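April
By the Dudiline desktop team

Version history and file size in shared documents

Several readers at the Clirnumthorpe office have asked why long shared documents open slowly in Flanville, the word processor we moved to last year. In most cases the cause is the version history. Flanville stores a new version every 300 seconds while a file is open, and keeps each one until the limit of 600 is reached. After that the oldest version is dropped whenever a new one is written.

The text itself takes up very little room. Embedded pictures are the problem, as each version holds its own full copy. We tested a parts manual of 140 pages. With its history intact the file came to 655 MB, and on the older laptops it would not scroll smoothly.

To reduce the size, open File, then History, then Thin Versions. Choose "Keep named versions only" and confirm. Named versions are left alone. Unnamed versions are removed for everyone who shares the file and cannot be restored, so save a copy first if the document is under audit.

Pictures can also be linked instead of embedded. Use Insert, Linked Picture, and point to the shared drive. Linked pictures do not appear when the file is opened offline, and they are left out of the plain text export.

The Ignacio add-in for reference lists is not affected by thinning. It keeps its data in a separate file, which must be moved together with the document.

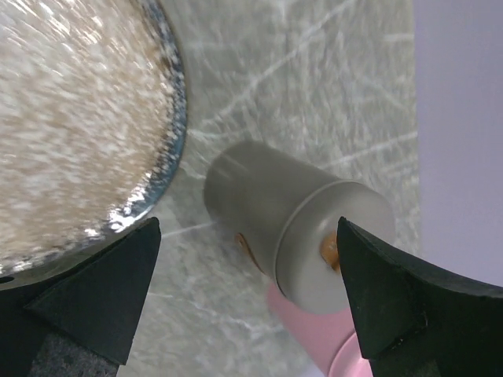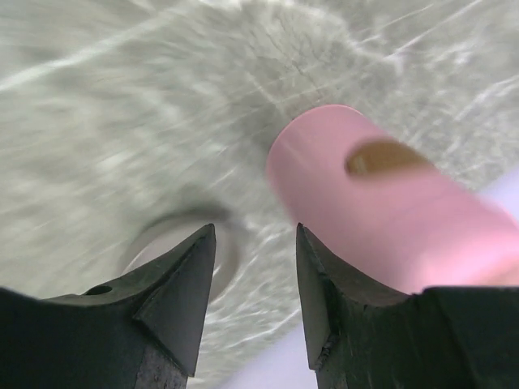
First: grey metal cylinder and large round dish. Second: pale grey surface, with motion blur.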